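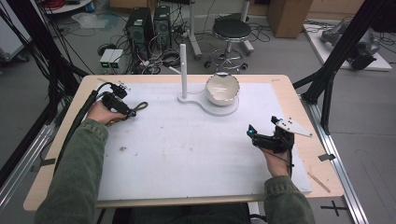 Reaching the Furdale waterfall without a car

I am arranging a visit to Furdale for a party of older relatives in August. We wish to see the lower waterfall and, if time allows, the viewing platform. Could members advise whether public transport serves the site, and whether the path is suitable for persons who cannot manage many steps?
Posted 11/19/22

Sena Agbeko
The 332 bus from Benavides stops at the main entrance. Visitors should note that the last return service leaves well before the site closes, and the timetable displayed at the stop should be checked on arrival. The path to the lower waterfall is level and 760 metres long, with benches at intervals. The viewing platform is reached by a further 36 steps, which are steep and have a handrail on one side only. There is no lift. Members of your party who do not wish to climb may wait at the tea room beside the lower pool, where the falls are in full view. Parties of up to 36 may be admitted together, but they are asked to give notice to the visitor office in writing.

Mandla Mofokeng
The bus is correct. We went by taxi from Citia and it was expensive. Please bring waterproof coats, as the spray reaches the path when the river is high. I cannot comment on the platform, which was closed on the day of our visit.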